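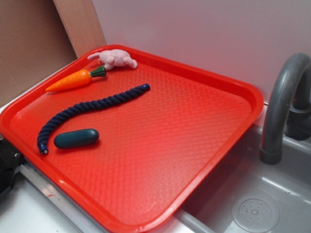

A tray by the sink in a play kitchen. Look for the orange carrot with the green top.

WHY DO TRAYS HAVE BUMPS? (and rims, and other stuff you never looked at)

Nemden Kids — How Stuff Works At Home
Dec 9, 2024

Okay. Trays. You have carried one. At lunch probably, or when somebody was sick in bed and you brought them toast. Trays look boring. They are not boring, stick with me.

A tray is a floor you can pick up. That's the whole idea. You put things on the floor, you pick up the floor, the things come too. One trip and not five.

But wait. If it was only a flat floor, everything would slide off the second you tipped it. So somebody had to fix that. Two fixes, really. The rim and the bumps.

FIX ONE: THE RIM

The rim is the wall around the outside. Look at the red-orange tray in the photo, the edge goes up and it is rounded over. Lots of trays do this.

What's it for? Stopping stuff. A carrot rolls, it hits the wall, it stays on. Also soup. Spilled soup stays on the tray and does not go on your socks.

Why rounded? Try holding a ruler by its thin edge with a heavy book on top. Ow. Now hold something fat and round, like a broom handle. Much better. A round edge spreads the push over more of your hand.

Also a bent edge is stiffer. Here's how to check:

Take a sheet of paper. Hold it by one end. Flop! It hangs down.
Now fold up both long sides, a finger wide, like little walls.
Hold it by one end again. It sticks out much straighter!

Same paper. You only bent the edges. A tray with a rim doesn't bend so easy in the middle when you load it up.

FIX TWO: THE BUMPS

Now the floor of the tray. Go back up and look close. See the pattern? Little raised shapes all over, like diamonds or fish scales. They catch the light and make the color go pinkish near the middle.

Those little shapes can help with grip. Grip is when one thing doesn't want to slide on another thing. The grown-up word is FRICTION. (Say it FRIK-shun.)

Rub your hands together. Feel them get warm? Friction. Slide in socks on a wood floor — not much friction. Slide in socks on a carpet — lots, you just stop, maybe you fall over.

Does a bumpy floor always grip better then? No! Depends what's on it. A soft thing can sink down a tiny bit between the bumps, and the bumps hold it. A hard smooth thing only sits on the tops. Might slip anyway. This is why testing is more fun than guessing, and we will get to the testing.

Bumps do one more job. Water. Put a wet cup on a perfectly smooth tray and a thin layer of water gets trapped underneath. The cup can go skating on it. With bumps the water has somewhere to go, down in the low parts. Car tires have grooves for teh same reason.

ROLLERS, SLIDERS AND STAYERS

Things on a tray behave different ways. We have three names for them. These are not science names, we made them up at Nemden one afternoon in June and they stuck.

Stayers. Soft stuff. The little pink plush toy at the back of the tray is a good one. It is lying on its side and it looks like a rabbit (or something close to a rabbit, you decide). Soft toys squash a bit under their own weight, so more of them touches the floor. And they have no wheels and no round smooth sides. A stuffed toy is a very calm passenger.

Rollers. Round the long way, like a pencil or a can. Find the dark teal one, shaped like a capsule. Could be a pickle! Could be a cucumber! We have been arguing. Anyway a shape like that rolls easy in one direction and hardly at all in the other. Roll a pencil across your desk. Now try to roll it pointy end first. Nope.

Carrots are a funny kind of roller. A carrot is fat at one end and skinny at the other. So it doesn't go straight, it goes in a curve, with the skinny end on the inside. Try it with a paper cup lying on its side and give it a little push. Round and round. A carrot with leaves or a big green top might not get all the way around, the top gets in the way. The ridges make it wobble too.

Sliders. Flat hard stuff. Plates, books, a slice of cheese still in the plastic. They don't roll. They wait and wait and then you tip a little too far and whoosh.

And then there's rope. The blue twisted one, bent like an S. Which group is rope? Good question. A straight piece of rope could roll a bit. But bend it in a curve and it can't, because the different parts want to go different ways. So a bendy rope is mostly a stayer. Bend a pipe cleaner and try it.

WHY IS ROPE TWISTED?

Quick side trip since we are here. Rope is lots of thinner strings. Thin strings alone snap easy. Twist them together and when you pull, they squeeze each other tight. More squeezing, more friction (there it is again) and they share the pulling. One string gets weak, the others help.

Ends of ropes come undone if you let them. All those strings unwinding, big mess. So people put something on the ends. A knot or tape or a cap. The blue rope in the picture has a little cap on each end. Your shoelaces have them too! The hard bit on a shoelace is called an AGLET. Use it at dinner. Impress everyone.

TEST IT: THE GREAT TRAY TIP

You need:
a tray (ask first)
a soft toy
a carrot, toy or real
something flat, like a plastic lid
a bit of rope or thick string
books, thin ones, same size if you can
a dish towel
paper and pencil

What to do:
1. Put the tray on the floor or a low table. Floor is better.
2. Put one thing in the middle.
3. Guess! How many books before it moves? Write the guess down first, no cheating.
4. Slide one book under one end of the tray. Wait.
5. Add another. Keep going till the thing moves.
6. Write down the number of books.
7. Back to flat. Next thing.

Then do it all again with the dish towel spread on the tray. Did the numbers go up? Did they go down for anything?

We used thin books, and our plush toy was still sitting there at 12. Then the stack fell over and we had to stop. The plastic lid went way before that. Your numbers will be different. Different tray, different books, different toy. That's okay, that is what happens with real tests.

Tips. Put the carrot down sideways, then again pointing downhill. Big difference!! Also dont bump the table. Do each one a few times if you have time.

HOW TO CARRY A LOADED TRAY

The kitchen crew at Gastham school lunchroom sent us their rules. They carry a lot of trays.

Heavy things in the middle. Or close to your tummy.
Tall things in the middle too. A tall cup near the edge is asking for it.
Both hands, one each side.
Look where you are walking, not at the cup. Staring at the cup makes you wobble, weird but true for lots of people.
Small steps.
Somebody else gets the door.

The middle thing is about BALANCE. If everything is up in one corner, that corner is heavy and wants to go down. Look at the four things on our red-orange tray. They are bunched over on the upper left part. If you picked up that tray just like that, one of your hands would be doing more of the work. Where would you move things? Draw a rectangle and try. Move one thing at a time and think about which ones are heavy.

Same with where you put it down. A tray can stick out over something — ours sticks out over the sink on the right side. Fine if most of the weight is on the counter. Push it out too far, or pile things on the part that hangs over, and the whole thing tips. You can try this one with a ruler on the edge of a table. Push it out slow. Slower. There's a spot where it goes. Now put an eraser on the table end and try again. It'll go farther out!

WORDS TO KEEP

Friction — the rubbing that makes things hard to slide.
Rim — the raised edge.
Texture — how a surface feels, bumpy or smooth or fuzzy.
Balance — when the weight is shared so nothing tips.
Aglet — shoelace end. Told you.

LETTERS FROM LAST TIME

Last time was spoons. We got 63 drawings of spoons, thank you. Somebody in Brøndum drew one with a rim around the handle, and we don't know what it's for but we like it.

Lots of you asked why wet spoons stick together in the drawer. Coming up, we are working on it.

SEND US YOUR TRAY NUMBERS

What went first? What never moved? Ask a grown-up to help you mail it:
Nemden Kids, Box 2672, Grirnotden

Draw the tray too if you like. Next time: why do lids go pop.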